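Comparing hands on a humanoid: a quick bench routine

Notes from the Manurard bench, written up fast so the next person doesn't start from zero. Covers swapping between two hands (the Cormier and the Vulow, both five-finger, both gloved) and getting numbers you can compare. Allow a full morning. More if the wiring fights you.

What you need

Robot on its own power, not the bench supply.
Both hands, both sets of gloves.
Hex keys, the good ones. Not the ones in the kitchen drawer.
Wrist camera and head camera, both recording.
A few household objects, different shapes. Something smooth, something knobbly.
Low table. Glass if you can get it, since that's what people have at home and it's hard on depth cameras.

Step 1. Park and mark

Park the robot where it'll stay. Tape on the floor. Arms down, brakes on. Write the pose name on the run sheet, we've lost whole afternoons to "same pose as before" that wasn't.

Step 2. Check the wrist view

Do this before any grasping. Bring up the wrist camera and look at how much of the picture the hardware eats. With ours the housing takes up most of the top, and a dark arm segment runs down across the middle, so you plan approaches for whatever is left over. Low angle makes it worse. Check for cables too, a thin bright one under glass will get picked up as an edge by the segmenter and it'll chase it all day.
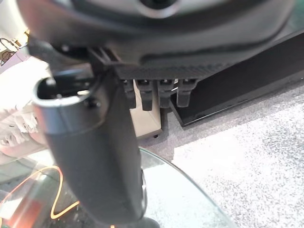
Do I need to recalibrate the wrist camera every time I swap hands?
Every time, yes. The mount shifts a little when the bolts go back in, and a little at the wrist is a lot at the fingertips. Takes 10 minutes with the printed board.

Step 3. Fit the first hand

Power off at the controler, not just e-stop. Bolts in a cross pattern, finger tight, then snug. Plug the data lead in last. Wave the wrist through its full range by hand and watch the cable, if it goes tight anywhere, reroute now. Leave more slack than looks tidy.

Gloves on after the homing run. Put them on before and the Vulow thumb homes short. Took us ages to find that one.

Step 4. Set speed and force

Start slow. 40 per cent speed, lowest grip setting, same for both hands. Tempting to tune each one till it looks good, don't. Tune later, on a seperate sheet.

Step 5. Run the grasps

One object at a time. Nine tries each, same start pose, same approach side. Mark each try as held, slipped or missed. If you have to touch the object mid-try it's a miss. No arguing.

Order we use: smooth thing first, then the awkward thing. Fruit is good for awkward. A pineapple's got a rough skin, a fat middle and a top that pokes the palm, and the fingers have to commit low down or it tips. Keep a plate on the table as well so the arm has something to work around, flat plates are where a lot of planners go a bit silly.

Watch the thumb more than the fingers. If the thumb arrives late the object gets shoved before it's gripped. Park the spare arm palm up and out of the way, or it'll turn up in your collision checks.
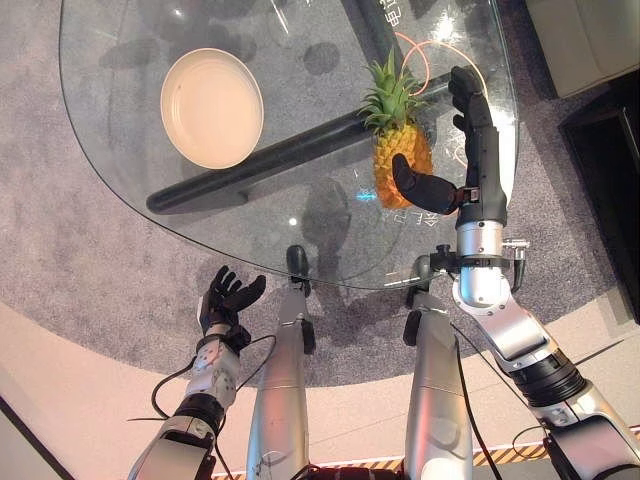 Then hold for 60 seconds on the last good grasp of each set. Motors get warm, grip sags. The Cormier dropped off faster than the Vulow for us but came back quicker after a rest. Note the motor temps at start and end, the log doesn't keep them unless you tick the box.

Step 6. Swap and repeat

Other hand on, recalibrate, same list, same order. Do not skip the slow run because you already did it once. Different finger lengths, different surprises. If the light's changed a lot since the first set, pull the blind or wait. Glass tabletop plus afternoon sun gave us garbage depth at the Groddale site right through January.

Step 7. Reading the sheet

Held count per object, not a total. Totals hide everything. A hand that's great on round stuff and hopeless on plates can come out level with one that's ok at both, and you'd pick differently depending on the job.

If it goes wrong

Hand not found on boot: data lead, nine times out of ten. Reseat it.
Fingers twitch at rest: glove bunched at the knuckle. Pull it straight.
Arm stops short of the table: safety plane is still set for the old table height. Change it in the cell config, then restart the planner, it dosen't reload by itself.
Depth full of holes: matte placemat under the object. Note it on the sheet if you do, and use it for both hands.

Blank run sheet is in the shared folder under hands. Print it double sided.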